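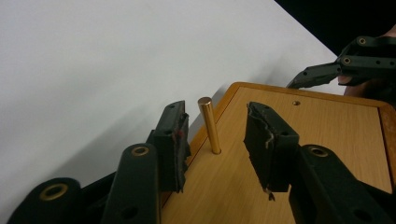 **Figure 3.** The practice board on its white tabletop, with one brass pin standing near the orange-brown edge.

### 4.2 The board and its pins

Peg tasks have a long history in the study of hand skill, and anybody who has sat down to one will remember how quickly a simple-looking job becomes absorbing. We wanted a version that a person could take up at a kitchen table without feeling tested, and so a good deal of thought went into the plainness of the thing. The board we settled on is wooden and pale, with a raised edge that the fingers can find easily, and it carries small round holes sized to take a slender pin. In Figure 3 a brass pin stands upright close to that edge, with a hole visible farther back and to the right of it, just beneath the trim. The distance between neighbouring places matters a good deal more than we first supposed, and we come back to it in Section 5.

The pins deserve a word of their own. Our earliest set, made up for the Clirnosik pilot in May, had square-cut ends, and people spent a surprising amount of effort simply getting the tip to enter the hole. They would tap, lift, tilt, tap again, and quite often look up at us a little apologetically. We rounded the ends for the main study, which made for a much friendlier object to handle - it catches the light at the top, too, and several people told us they used that small bright spot to judge where the pin was as they reached for it. We had not planned for this and cannot say how much it helped, but we were glad to have it, and have kept the same finish on every set made since.

Colour was chosen with the same sort of care. The board lies on a white, matt surface, and the orange-brown trim gives a clear line between the working area and the table beyond it. During the pilot we had tried a dark table, which looked very handsome and turned out to be tiring for older eyes by the end of a sitting. Shadow is harder to manage. We asked for a single lamp or window to one side wherever this could be arranged, and left it at that, for people's rooms are their own and we were guests in them.

### 4.3 Sittings

Each sitting followed the same gentle order. The person was given a few minutes to handle a pin and the board as they pleased, then placed the pins one at a time, working away from the nearest edge, and then took them out again in whatever order they liked. We recorded 948 placements in all. Of these, 760 went in at the first attempt and were left alone, and the remaining 188 needed at least one correction. Removals were noted separately, and we have 829 of them, the shortfall being due to sittings that ended for tea, a telephone call or plain tiredness before the board was cleared. It seemed unkind to press anyone to finish, and we did not.

The Nistetum scoring sheet was used throughout, with one change. Its original wording treats any touch of the pin against the wood outside the hole as an error, and we found this too strict for our purposes. A light touch is very often how a careful person finds the hole, much as one feels for a keyhole in the dark, and to mark it down would be to punish good technique. We therefore counted a correction only where the pin was lifted clear and brought down again. Readers who wish to compare our figures with those from the Serrano boards should bear this in mind, as the two are not alike on this point and ours will look rather more generous.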